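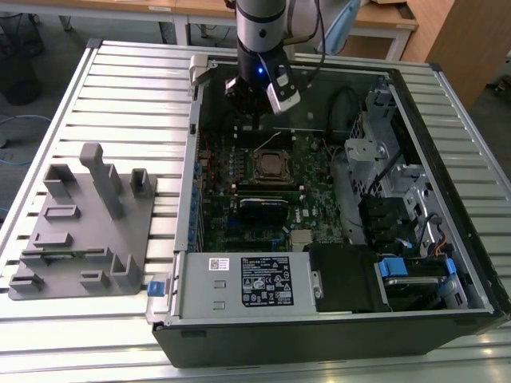

*The Rendik arm at work over an open tower, with its gray printed fixture plate alongside.*

# Give the Robot the Boring Computers

I have taken apart a great many old office computers in my life, and I would like to say something kind about every one of them, but I can't. After enough of them they run together into one long gray afternoon of latches and brackets, and so when the people at Nurkcombe, the refurbishing shop across the river from me, told me they had a Rendik on trial, I was over there with my coat still on before they had finished describing it.

For anyone who hasn't had the brochure, Rendik sells a bench kit for people who refurbish desktop machines. You get an arm, a gripper, a camera that rides along on the gripper, and the files to print your own fixture plates, so the parts have somewhere to go. You bring the table and the computers. The service plan is $349 a month, and it covers software updates, spare gripper fingers and a phone number that (I tried it, twice) gets you a pleasant human being. My opinion, which I may as well give you now since I have a habit of wandering, is that it's a good product being sold to the wrong people for the wrong reason, and that I'd like to have one anyway.

## What it's good at

The sales pitch is all about speed. I think this is a shame, because speed is the least lovable thing about it. Anybody who has spent a few years on these cases will beat the Rendik through a single tower, and will probably have time to sweep up afterward. Nurkcombe put 102 towers past it during May, all from one office clear-out, all near enough the same model, and the folks there were very frank with me that their best hands would have finished sooner.

But oh, the patience of the thing! It goes at the last tower of the day exactly the way it went at the first. It doesn't get that tired little flick of the wrist that you and I get by late afternoon, the one that bends a pin or snaps the end off a latch. If you've ever wrecked a perfectly good board by hurrying (I have, more than once, and I can still tell you which ones) then you know how much that's worth, and it's worth a good deal more to me than minutes.

Processors are where this matters most. A memory stick will forgive you almost anything. A processor and its socket won't, and on the older workstations people still want to buy, the board is often the part that makes the whole job pay. So I spent most of my visit with my chin in my hand, watching the arm hover over sockets, and I came away thinking that if it did this one job and nothing else, I could make a case for it.
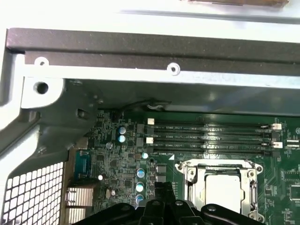

A reader wrote to me after I mentioned the visit in my last column, and the letter deserves a proper hearing. It said that a shop which can find $349 every month for a robot can find it for the people already standing at the bench, and that a good pair of hands also notices the smell of a burned board, the rattle in a power supply and the sticky note with somebody's password inside the lid. "You are falling in love with a very expensive pair of tweezers," the letter finished, and I laughed out loud over my breakfast.

I don't disagree with a word of it, as far as it goes. The Rendik won't smell anything, and it won't wonder about a sticky note. If a shop buys one so that it can send somebody home, I'd be sorry to have said anything nice about it at all. What I would answer, gently, is that the noticing is the good part of our work. It's the part I'd like people to have more time for, and you don't notice much when you're deep into a pallet of identical towers and thinking about your sore neck.

## Where it made me grumble

Now for the complaints, and I do have some, because affection shouldn't make a person foolish.

First there's the setup. Every new model of case wants its own plate and its own teaching session, and the teaching is slow going. You sit there and walk the arm through the job, and then you walk it through again, and you find yourself saying encouraging things to it as though it were a nervous puppy. Rendik's own guide asks for 52 taught runs before you leave it alone with a new model. I think that's sensible, and I also think it ought to be printed on the front of the brochure in large friendly letters, because a little shop that gets three of these and two of those will never in this world reach the end of it.

Then there's the matter of shiny metal. These cases are full of it, and the wrist camera gets very close to its work, so that what it has to go on is sometimes a great bright streak of reflected ceiling light with the useful parts tucked in underneath. Nurkcombe found that moving a lamp changed the arm's manners completely. I'd have liked the kit to come with a light of its own, or at the very least a page about lamps. There is a page about the warranty on the carrying case.

My last grumble is the hum. The control box has a fan that sings one note all day long, and it's a note I happen to dislike. 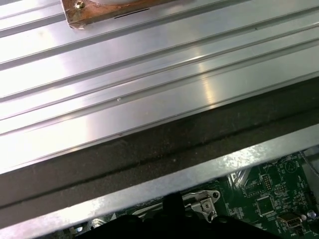
## The other two I looked at

It wouldn't be fair to talk about one kit as though it were alone in the world, so I'll put in a word for the others. Parsons makes a bench arm too, and it's a beautifully solid piece of work, built by people who plainly care about bearings. It costs $900 less than the Rendik to get started with, and the plan is optional, which I like very much. The trouble is that Parsons assumes you have an engineer handy. The manual is thick and a touch stern, and there's no camera on the wrist unless you add one yourself. For a college workshop with clever students underfoot I might well choose it first.

Dosow goes about things quite differently. They don't sell you a machine at all. You box up your towers, send them off, and get back sorted trays of parts and a tidy list. I can see the appeal, particularly if your shop is the size of mine, and the list was easier to read than the ones I make for myself. Still, I missed having the computers in the room. Half of what I know about this trade I learned by having a thing open in front of me when a question came up, and a box in the mail doesn't teach you anything except how to tape a box.

What the Rendik has over both of them, for my taste, is that it works out in the open on an ordinary table. You can pull up a stool next to it. You can stop it, lean in (once it's safely parked, please) and see for yourself how it's getting on with the latch or the lever, and you can change your mind. I watched it with an Intel Xeon in its fingers above an open socket, and I noticed I was holding my breath, the way I do for any apprentice.

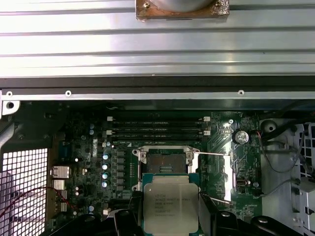 ## Who should say yes

If you have steady work, by which I mean pallets of the same few models coming in the door month after month, I'd say go ahead and ask for the trial. Put your most experienced person in charge of teaching it, and pay them properly for the teaching, because that is skilled work even when it looks like fiddling with a toy. Print spare plates. Buy a decent lamp.

If you're a small shop with a bit of everything on the shelf, I'd hold on to your money for now and perhaps split a kit with a neighbor. Rendik tells me they are happy for two shops to share one plan, though you have to ask, and I do wish they would say so out loud.

As for the company, I'd beg them to drop the stopwatch from the advertisements. Talk about the sockets that come through unharmed, and about the people who get to go home without an ache between the shoulders. Nurkcombe has to decide by 16th June whether theirs stays, and I've asked them to let me come and teach it a case or two if it does. I have an especially ugly tower in the garage that I've been putting off since May, and I'd be glad of the company.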